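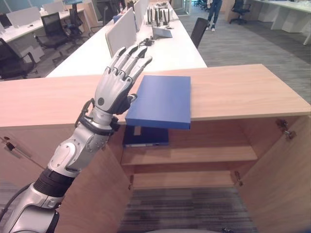

Most small translation offices keep their old jobs on a server now, and the one above the pharmacy on Skendo Street does too, but its owner still trusts paper first. She has run the business, Furnen, since the fall of 2000, and for most of that time it has been her and one or two others working between English, Farsi and Turkish. The work is birth certificates, school records, divorce decrees, and once in a while a set of instructions for a water pump. When a job has a problem in it, the notes go into a blue binder like the one on top of the wooden cabinet. She calls these the "trouble books," and she agreed to talk about what goes into them and how a person makes a living this way.

She came to the work sideways. She had trained as a pharmacist's assistant and was filling in at a county clerk's office when a family came to the counter with a marriage certificate that no one there could read.

"I could read it, so I read it to them," she said. "Then the clerk asked me to write it down and sign it. I had no idea you were supposed to charge. The next week there were two more people waiting, and one of them told me I should charge."

She set her first price by asking a typist what she got for a page. It was too low, and she kept it for three years.

A certificate looks like an easy job from the outside. It is one page, most of it is printed form, and the same form comes back many times. She has templates for the common ones. The trouble is in the handwriting and the stamps. A registrar in a small town may have used an abbreviation that only his own office used. A stamp may have landed on top of the date. Under her rules, anything that can't be read gets marked as illegible in the translation, and clients do not like this.

"They know what it says. It's their own birthday. They tell me, just put the date, it's the fourteenth. And I believe them. But I'm signing that I translated the paper, and the paper doesn't show me the fourteenth. So I write 'illegible' and they get mad, and then I tell them how to ask for a new copy."

She keeps a sheet of instructions by the phone for ordering new copies from abroad. It runs to several pages and she updates it when an address changes.

Names are the other big subject in the trouble books. Farsi is normally written without its short vowels, so one written name can come out several ways in English letters. A family may have a father's passport with one spelling, a daughter's school record with a second, and a visa with a third. She asks every client to bring a passport before she starts typing.

"I use the passport spelling for the person. Always. If the old papers have another spelling in English on them, I leave that one the way it is and put in a note. What I won't do is fix it quietly so that everything matches. People ask for that every week."

Last names taken from places make for longer conversations. Her usual case is Mazandarani, which tells you the family came from Mazandaran, or that somebody in it did once. Some offices treat it as a surname and some old papers use it more like a description, tacked on after another name. She has had the same man appear with it in one document and without it in the next. She translates each one as it stands and writes a separate statement if the client needs it.

Dates are slower than they look as well. Iranian documents use a solar calendar with a new year in March, and the conversion depends on which side of the new year a date falls. She used to do it with a printed table taped inside a drawer. Now she uses a program and then checks it against the table.

"The program has never been wrong that I know of. I've been wrong typing into it."

Asked about the worst mistake she has made, she answered right away. It was a transcript, her second year in business. She skipped a line in a list of courses, and every grade under it moved up by one. The student got a B in a class he had done very well in and an A in one he had nearly failed. The university caught it when the total credits didn't add up. She redid the page for free, drove it to the admissions office herself, and apologized to the student's mother, who had paid.

Since then every table gets read out loud by two people, one with the original and one with the translation. On a long transcript this takes most of an hour. The longest she remembers had 229 lines, a medical degree with all the clinical rotations listed one by one. They stopped for lunch in the middle and started over from the top afterward.

Business is steady but it has changed. Roughly 46 jobs come in during a normal month, and more of them arrive by email than over the counter. Some clients have already run their papers through a free website and want her to "just check it and sign." She turns those down. Checking a bad translation takes her longer than doing a fresh one, and she says the price would be the same anyway.

She has tried bigger work. For a while Furnen took overflow from an agency called Dresance, mostly manuals and product labels. The pay per word was lower and the deadlines were set by people in another time zone. She quit after one summer.

"They would send it Friday night and want it Monday. And you never met anybody. I don't need to be friends with the client, but I like to see who the paper belongs to. You ask them one question about their grandfather's village and you save yourself two hours."

Her advice for people who need a document translated is short. Bring the original if you have it. Bring the passport. Ask the office that wants the translation whether it needs a notary, and get the answer in writing if you can, as the person at the window next time may say something different. Don't laminate anything. Don't remove staples from a document that came stapled, even to copy it.

For people who want to do the job, she had less to say. She thinks they should type well and should be able to sit still. She doesn't think they need to love languages.

"I like filling out forms," she said. "I always did. My sister used to give me hers."

The office takes walk-ins in the morning. Afternoons in October are by appointment, when the college applications come in.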